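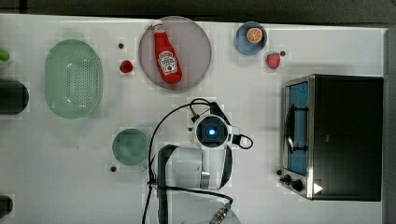
Talks Home Program Speakers Venue Notes Next

Slide 1. Moving the Rudbridge lending shed to a new catalog. I have 18 minutes, so questions at the end please.

Slide 2. What we had. 1,454 items on paper cards, one card per item. Kitchen things were the worst drawer. The same item could be filed under its name, its color or the shelf it sat on. Furnard branch had its own cards and its own spellings.

Slide 3. Naming rules. Plain name first, then color, then size. "Colander, green, large." No brand unless the borrower needs it to find parts. Pause here and let people read the list.

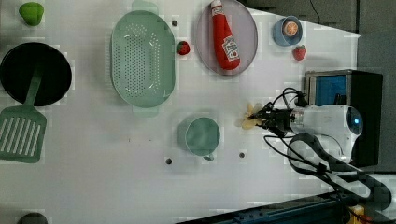 Kitchen group: frying pan, black; spatula, slotted, green; cup, light green.

Slide 4. Sets. We tried one record per set and dropped it after 3 months. Pieces come back on different days. Now each piece has a record and the set is a note field -- searchable, but you can't check it out.

Slide 5. The import. Tusteck export goes in batches of 300. Check the first batch by hand before you run the next. Cunha skipped this and had to redo their whole tools section in February.

Slide 6. Still open: labels that survive washing, and what to do with cards that have no matching item. We kept ours in a box. Handout is by the door.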